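Trelby clear acrylic rack with glass tubes and funnel

Sold by Memden. Page written by Daryna Hrynyshyn, last updated January 2025.

I've been selling racks for longer than I care to admit, and the Trelby is the one I end up taking home. Mine lives on the side in my utility room, where I use it for indigo and madder samples, and I've got another in the shop that gets handled all day by people who say they're only looking. So this page is a bit longer than the others. Bear with me!

What you get

The rack itself, which is clear acrylic on two levels: an upper plate with a row of round holes, and a base plate below that's slightly longer. You also get two clear glass tubes with a little white knob on the side of each, and one frosted plastic funnel. The rack comes in its own flat box with the tubes in a separate sleeve. Please do keep the sleeve, as it's the best thing to store them in over the winter if you're only a summer dabbler like half my customers.

Extra tubes are sold singly. I used to do them in packs, but people kept writing to ask for one more, or one to replace the one that rolled off the draining board (we've all done it), so singles it is.

Why clear?

I get asked this a lot. There's a white version by Chacko that we also stock, and it's perfectly good and a bit cheaper. But I like being able to look straight through the rack from the side and see where the liquid has got to without lifting anything out. If you're letting something settle, you can leave it well alone and just crouch down for a look. It also takes up less room to the eye, if that makes sense. My utility room is tiny and cluttered and the last thing it needs is another solid lump on the worktop.

The downside is that clear acrylic shows everything. Fingerprints, dust, fluff, the lot. On a dark cloth it looks gorgeous for the first minute and then you start noticing every speck. I keep a soft lint-free cloth in the drawer underneath and give it a wipe before I start, and I've made my peace with the rest.

Setting up

Put the base down on something flat before you do anything else. A thin cloth underneath is fine and stops it skating about, but a thick folded towel isn't, because the whole thing tips when you press down on one end. Drop the tubes in from the top, gently, with the knobs pointing the same way so you can reach both without crossing your hands over. I'm left-handed and turn mine the other way round from everyone else in the shop, which drives them mad.

The funnel sits in the open top of the tube. It's light, so it can lean a little, and I keep a finger or two on it while I pour. Go slowly! The stem is narrow and it will back up on you if you tip a whole jug in at once. For thick things (I tried a walnut hull brew in October and regretted it) strain through muslin first, or you'll be poking at it with a skewer all afternoon.

Check the knobs are closed before you pour. I say this with feeling.

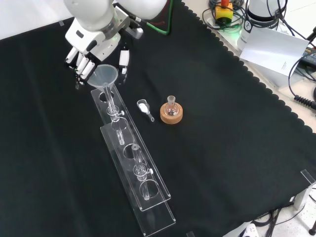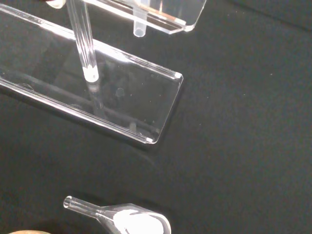 Cleaning

Warm water, a drop of washing-up liquid, soft cloth. No scourers, no abrasive creams, and keep spirits and acetone well away from the acrylic, as they can craze it and there's no getting that back. The glass can take a bottle brush. I take the tubes out and wash them over a folded tea towel in the bottom of the sink, so that if one slips it has a soft landing. The funnel just gets rinsed straight away, before anything dries in the stem.

Please don't put the rack in the dishwasher. One customer did, on a hot wash, and it came out with a bow in it like a banana. She was very good about it and bought another.

Will other tubes fit?

Sometimes. The Vemo ones drop in nicely but sit a touch loose, which I don't mind for storage and wouldn't want for pouring. If you've already got tubes at home and aren't sure, send me the outside width at the widest bit that has to go through the hole and I'll try to match it against what's in the shop. A photo next to a ruler is ideal.

Prices and postage

Rack with two tubes and funnel: £55
Rack on its own: £50 if bought with your own choice of tubes
Spare funnel: £5
Postage is free on orders over £90, otherwise it's worked out at the checkout

Everything glass goes out double boxed. If something does turn up broken, take a picture of it in the packaging before you unpack any further and email me the same day if you can. I'll send another out and you don't need to post the bits back.

We're low on spare funnels at the moment, with more on order. If the button's greyed out, drop me a line and I'll put one aside with your name on it.

Daryna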